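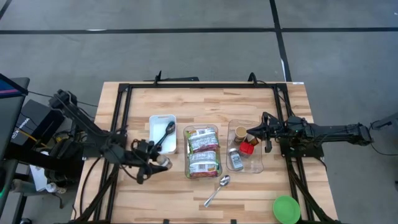 *O tampo de madeira clara, com um tabuleiro branco e uma colher preta.*

# Óleo ou verniz num tampo de madeira para a cozinha?

**Sixten Brekke** – 8 de outubro de 2019

Boa tarde a todos. Peço desculpa pelos erros, o português não é a minha língua e escrevo com o dicionário ao lado.

Comprei há dois anos um tampo de madeira maciça, de ripas coladas, na loja Westerberg. Foi entregue sem acabamento. Eu apliquei duas demãos de óleo Trumell e durante o primeiro inverno ficou muito bonito. Agora a superfície está seca em vários lugares, e ao lado do lava-loiça apareceram manchas escuras que não saem com sabão. Também sinto a fibra levantada quando passo a mão contra o veio.

Tenho três dúvidas:

- Devo lixar tudo, ou somente a zona das manchas?
- Posso passar do óleo para o verniz, ou o verniz não vai agarrar?
- Qual é o acabamento mais correto para um lugar onde se corta pão e se amassa, mas onde não se corta carne?

O tampo tem 2000 mm de comprimento e 995 mm de largura. Na loja recomendaram o verniz Zimeo, mas o vendedor não me pareceu muito seguro. Já li opiniões contrárias e fiquei mais confuso do que antes. Agradeço toda a ajuda, mesmo que seja breve.

---

**lixa_fina73**

Olá Sixten, o seu português percebe-se muito bem.

Lixe tudo. Se lixar só as manchas, vai ficar com uma zona mais clara e mais baixa, e nota-se sempre contra a luz. Eu fazia assim:

1. Lave com água morna e pouco detergente, e deixe secar até ao dia seguinte.
2. Lixe com grão 80 nas manchas e 120 no resto, sempre no sentido do veio.
3. Passe 180 por cima de tudo e aspire bem.
4. Humedeça a madeira com um pano para levantar a fibra, deixe secar e passe 220 à mão, com leveza.
5. Aplique o óleo em camada fina e retire o excesso passados quinze minutos.

Repita o ponto 5 mais duas vezes, com um dia de intervalo. Duas demãos é pouco para uma madeira que veio crua. E não esqueça os topos, que bebem muito mais.

As manchas escuras ao pé do lava-loiça costumam ser da água em contacto com ferro (uma panela, uma lata, um esfregão de palha de aço). Se a lixa não chegar, experimente ácido oxálico dissolvido em água, com luvas, e enxague várias vezes. Teste primeiro por baixo do tampo.

Quanto ao verniz: sobre madeira oleada é arriscado. Mesmo lixando, fica óleo nos poros e o verniz pode descascar. Para amassar pão, eu ficava com o óleo. Confirme só na lata se é próprio para contacto com alimentos.

Cuidado com os panos sujos de óleo – estenda-os abertos na rua a secar, nunca amachucados no lixo. Podem pegar fogo sozinhos.

---

**Tó da Hikdale**

Verniz e acabou. Tenho um há anos e nunca mais pensei nisso.

---

**Sixten Brekke**

Obrigado aos dois. Vou seguir a lista e ficar com o óleo. Verifiquei a lata e diz que é adequado para alimentos depois de totalmente curado, o que demora algumas semanas, por isso vou amassar numa tábua até meados de novembro. Uma pergunta pequena: a parte de baixo do tampo também leva óleo? Eu nunca apliquei lá nada.

---

**lixa_fina73**

Leva, sim. Uma demão já ajuda, para o tampo não empenar. Comece por esse lado, se o conseguir virar.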